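Unit 2 Handout – Fault Case: Grip Loss on Thin Stems
Muvside Automation Course, Jutuvmont
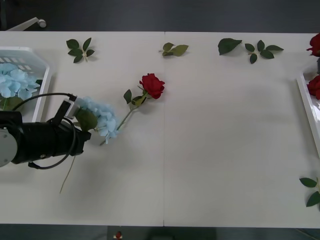

The fault was logged in August on the Lukumay cell, during a flower sorting run of 350 picks. The controller raised code 1516 (grip width out of range) and the arm kept moving. It should have stopped.

Cause. The width check compared the jaw reading with a minimum set for thicker parts. A thin stem closes the jaws almost fully, so a good grip and an empty one gave nearly the same reading. An earlier edit had changed 1516 from a stop to a warning – the edit was never reviewed.

Correction. Code 1516 is a stop again. The hold check now runs 200 ms after closing and uses motor current as well as width.

Before the lab, read the Hetetti controller notes on fault levels. Write down which codes in your own program are warnings and state who may change them. Keep hands off the table until the arm is in safe stop.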